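4.2 The top of the oven

Most of the literature on small kitchens treats the countertop as the unit of analysis, and we began the same way. Our coding sheet had a line for the counter, a line for each shelf, and a line for the floor, which in shared kitchens does a good deal of unpaid storage work. It had no line for the tops of appliances. By the third household Lindiwe Zulu had filled the margin of her sheet with arrows and notes, and we gave in and added one.

The toaster oven turned out to be the worst offender. A kettle has a lid and a spout and does not invite company. A microwave invites a great deal, but usually sits too high for short people to see what has collected up there. The toaster oven is low, flat and at hand, and it gets warm, so that every manual we collected in the course of the study asks the owner to keep the top clear. Our participants had, in the main, not kept the manual. One had kept it on top of the oven.

We call this kind of storage "provisional," following the participants, who almost never described an object on an oven as being kept there. It had been put there. The difference matters a good deal to the person doing the putting. In the Demgate interviews a jar of instant coffee had been put on the oven "for a second" in June and was still there when we returned for the second round, at which point its owner moved it to the counter, looked at it, and moved it back.

Figure 3 gives a typical arrangement: a countertop oven on a light wooden tabletop, something tan on the rack behind the glass, and several items on the lid.

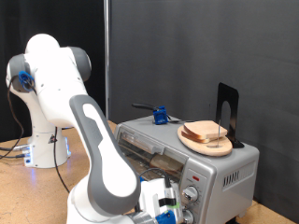 Oratile Botha and Anikó Halász
Household Objects Working Group, Mkhize Center
19/12/2019

Figure 3. Toaster oven with items on top. Door at left, controls at right.

The layout of the front has some bearing on what happens above it. With the door on the left and the knobs stacked in a column on the right, as in Figure 3, the cook reads the oven from right to left: knobs first, then glass, then food. The top does not come into it at all. Participants asked to sketch their own oven from memory drew the knobs with some care, drew the handle, and in seven cases drew the crumbs. The objects on top were left out of every sketch, including one made by a man who was leaning on the oven at the time and had to move a bowl to do it.

We also asked what would have to happen for the top to be cleared. The answers fell into two groups. The larger group named guests. The smaller group named a smell. Cooking by itself was not mentioned, although the ovens were by all accounts in regular use, mostly for bread and for reheating things that had been bread. When Keabetswe Kekana asked one participant whether she cleared the top before switching on, she said that she certainly did, and then asked whether we meant every time.

Vents deserve a word. The oven in Figure 3 has a row of vertical slots in its right side, and ovens of this sort were often pushed against a wall, a bread bin or another appliance on exactly that side. Owners who could tell us which side the slots were on were in the minority. Ikhsan Sembiring has suggested that side vents be coded separately from top storage, as a matter of clearance. We have left them together for now, partly because the same households tend to score badly on both and partly because the sheet is already printed.

Two limits should be noted. Our households were recruited through a mailing list about tidying, so they are either tidier than average or much more worried about it. And the category "on top" is less firm than it looks. A dish towel hung over the front of an oven is on top of it for part of its length, and the coders spent an afternoon on this without reaching agreement. Towels are reported in Section 5 with the other textiles.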